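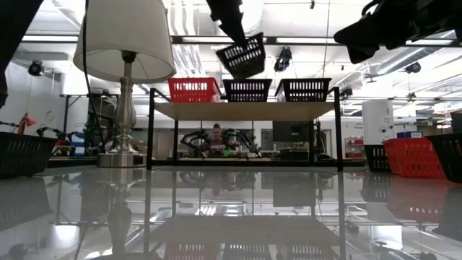 *Slotted baskets on and around a two-level shelf, with a table lamp at left.*

Every institution that stores small goods in shared rooms arrives sooner or later at the open plastic basket. It is cheap, it stacks, and it can be rinsed under a tap. The Ledham office adopted it in September as the standard container for shared work tables, and this essay supports that decision with two reservations.

The first concerns color. Red and black baskets are now in use side by side, and the guidance issued to departments does not say what either color means. Staff at Sturnden have taken red to mean items awaiting return. Staff at Ledham treat the colors as interchangeable. A basket that travels between the two sites therefore changes its meaning on the way, and its contents are handled accordingly. Tayla Rutherford raised this point in her review of the supply room and proposed a single written rule. Her proposal deserves to be adopted as drafted.

The second reservation concerns where baskets are allowed to rest. A small raised shelf is a sound purchase. It gives containers a settled place and leaves the surface underneath open. The difficulty begins when a row of baskets fills the top board and the remainder settle on the table beside it. A lamp then has to share its space with storage, and the table gradually ceases to be a table. The present allowance of 60 baskets for 11 rooms invites this result. A department should be issued what its shelf can hold, and further baskets should be requested in writing.

Some colleagues favor closed bins with lids, such as those in the Lindisex catalog. Lids keep out dust, but they also conceal what has been forgotten. Slotted sides allow a passing employee to notice that a container is full, and that small advantage is worth the additional dusting.
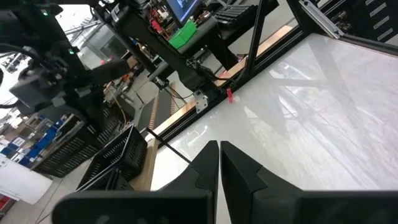
## The surface itself

Discussion of storage tends to neglect the table. A smooth, reflective white top shows the lighting overhead in long streaks, and it will show fingerprints just as readily. The Ocampo building chose a matte finish for this reason and has had few complaints. Where glossy tops are already in place, replacement would be wasteful. A soft cloth should be kept in each room, and the top should be wiped before the room is released to its next users, with every basket lifted and returned to the shelf.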